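The Open Day at Bembridge

The following account was entered in the visitors' register of the Tilska Institute by Napaporn Prasertsri, inspector of grants, and is reproduced with her permission.

1. Arrival

I was received at the Bembridge building on the morning of August 7, 2023, by the deputy director, Kamonchanok Tanasarn, who had been informed of my visit in March and had plainly been preparing for it ever since. A printed program was handed to me at the door. It allowed four minutes for the coat room.

The Institute had that year been awarded the sum of 3000 crowns under the Crăciun Bequest, for the advancement of manual skill in machines. The terms of the bequest are old and somewhat peculiar. The late Mr. Crăciun had kept a flower shop for most of his life, and his will directed that any machine supported by his money should be able to handle a bouquet "as a decent person would." It fell to my office to determine whether this condition was being met.

I should state that I did not expect it to be. I had inspected the Institute once before, under its previous director, and had been shown a machine that folded a napkin. The napkin had been folded before I entered the room.

2. The Lecture

The visitors, nearly 100 in number, were seated in the lower hall. The deputy director spoke from notes. She explained that the Institute's machine, which is called Zistidel, learned its work from recordings of people, and that each recording was made by a person holding the same kind of gripper that the machine would later use. In this way, she said, the hands of the staff were lent to the machine one task at a time.

A gentleman in the second row asked whether the staff were given their hands back. The deputy director replied that they were, at five o'clock.

I asked which member of the staff had been chosen to teach the flowers. She consulted her notes, although I do not believe the answer was in them, and said that the work was shared. Some were quick and some were careful. The machine had so far taken after the quick ones, and it had been necessary to speak to them.

3. The Work Room

After the lecture the visitors were led upstairs in small parties. Mine was the last. We were asked to stand back from the table and to refrain from addressing the person at work, and for once the public did as it was told.

I had supposed that I would find the proceedings dull. The flowers were artificial, roses and daisies and one great pale bloom like a chrysanthemum, and the teacher stood over them in a black T-shirt with a gripper in each hand. The jaws were open on either side of the bouquet. A little blue screen was fixed at the chest, with small white text on it. I found that I was holding my breath, and I observed that the deputy director was holding hers.
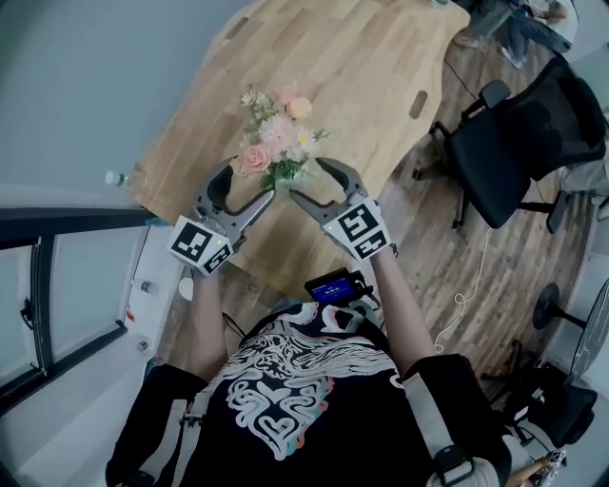
4. The Question of the Rose

When the party had gone down to tea, I remained behind to complete my form. The form has a box for "satisfactory" and a box for "unsatisfactory," and a space of three lines for remarks.

"You will want to know whether Zistidel can do it," said the deputy director.

I said that this was the purpose of the form.

"It can lift them," she said. "It can set them down again. Last week it lifted them, and set them down, and then went back and moved the pink rose a little to the left. We have looked through all the recordings. Not one of us ever did that."

I asked whether the rose had looked better for it.

She considered the matter for some time. She was, I think, a truthful person, and the renewal of the grant depended on her answer.

"I thought so," she said. "My colleagues were divided."

My mother arranged flowers for the chapel at home for many years, and could not leave a vase alone once she had finished with it. She would be halfway down the aisle with her coat on — and back she would go. I had not thought of this in a long while. I did not mention it to the deputy director, as it had no bearing on the inspection.

I marked the first box. In the space for remarks I wrote that the condition of the bequest appeared to be met, that the matter of the rose should be neither corrected nor encouraged, and that I would call again in the spring. Then I signed the form, returned the pen, and was shown to the coat room, where I was allowed a further four minutes.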